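Jovik test tube rack and bench mat
Sold by Cestine, the small lab supplies shop in Jallcombe

I've stocked racks for years and I still get asked the same thing: will my tubes fall over? Well, this is the rack I reach for at my own bench. It's white plastic, an open lattice with square holes across the top, and it's a proper block of a thing, so it sits flat and stays where you put it. Item number 636.

I sell it with the Majali mat, a pale green one with white grid lines all over. I put mine right up against the wall and do everything on it now. The squares are lovely for lining things up, and clear glass is much easier to find on a bit of colour (my old white worktop was hopeless for that!).

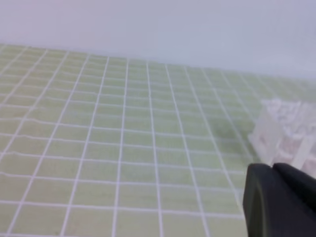 The Majali mat, laid up to the wall.

The mat rolls up for posting, so give it a night under some heavy books when it arrives. Wipe it with a damp cloth and a drop of washing-up liquid. Please don't put hot glass on it - I've done it, and the mark is still there.

Back to the rack. The open sides mean you can see down the length of your tubes without lifting them out, and I like that more than I expected to. There's a panel with tiny holes along the bottom of the front too. I rinse mine under the tap and leave it on the draining board. Tubes are sold separately, in clear glass, and I'd get a few spares while you're at it. 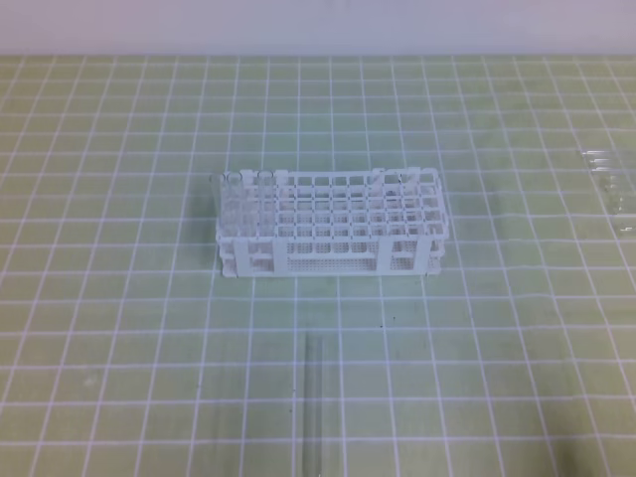
Jovik rack with three glass tubes in, and one on the mat in front.

Prices
Rack on its own: £9
Rack and mat together: £18

The rack weighs around 400 grams, so it goes as a small parcel. I'm low on mats at the moment and the next lot is due in May, but racks are on the shelf and ready to go. If you need a lot of them for a school or a club, drop me a message before you order and I'll work out the postage.

Page updated March 10, 2025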